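Desktop computer case

A desktop computer case (also tower, chassis, cabinet, or just "the box") is the enclosure that holds most of the parts of a personal computer. Usually steel or aluminum, with plastic on the front. Keyboard, mouse and monitor stay outside. People often call the whole thing the CPU, wrong but very common, esp. in repair shops.

Sizes

Cases are sold by the motherboard they fit. Full tower, mid tower, mini tower, small form factor. Mid tower is the usual pick for home builds. Older desktops lay flat under the monitor – the upright tower took over during the 1990s, mostly to free up desk space. Flat ones still turn up in offices and under TVs.

Layout

Motherboard screws onto standoffs on one side wall. Power supply at the top rear in older designs, bottom rear in most newer ones. Drive bays toward the front. Expansion slots line up with openings in the back panel, covered by metal strips when not in use. The 5.25 inch bay for optical drives is mostly gone from new models.

Side panels come off for access, held by screws, thumbscrews or a latch. Tempered glass panels became popular with gamers in the 2010s. Heavy, and they show dust and fingerprints.

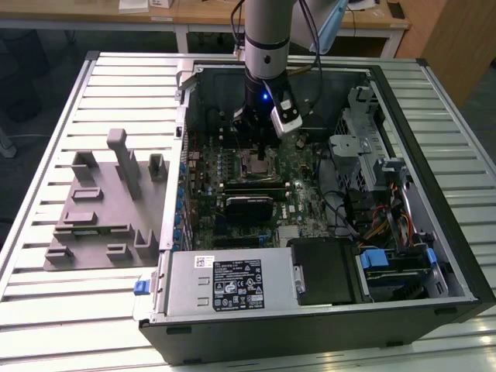

Tower on its side with the panel off, motherboard exposed.

Work inside the case is normally done with the tower lying down, so the board faces up and screws dont roll into the power supply. Unplug first. Static is a risk in dry rooms, and touching bare metal on the case before handling parts is the usual advice.

Cooling

Fans pull air in at the front and push it out at the back or top. More intake than exhaust gives positive pressure, which keeps dust from getting in through the gaps. Filters help but need cleaning. Cable clutter blocks airflow less than people think – still a pain when swapping parts.

Noise

Sources are fans, hard drives, and loose panels that buzz. Rubber mounts and foam lining are the common fixes. Foam traps some heat. Bigger fans can turn slower for the same airflow, so they tend to be quieter.

Small makers

Besides the big brands there is a long tail of small workshops. Ojeda, started by Itsuki Tsuchiya and Setsuko Kubo, sold a folded aluminum mini tower in a single run of 2,000 units. No screws in the side panels, just 4 spring clips. Reviewers liked the weight and complained about the clips. Vostix later sold a similar case in steel, cheaper, with room for up to 20 drives in the tall version, aimed at home servers.

See also

Motherboard
Power supply unit
Computer fan
Rack mount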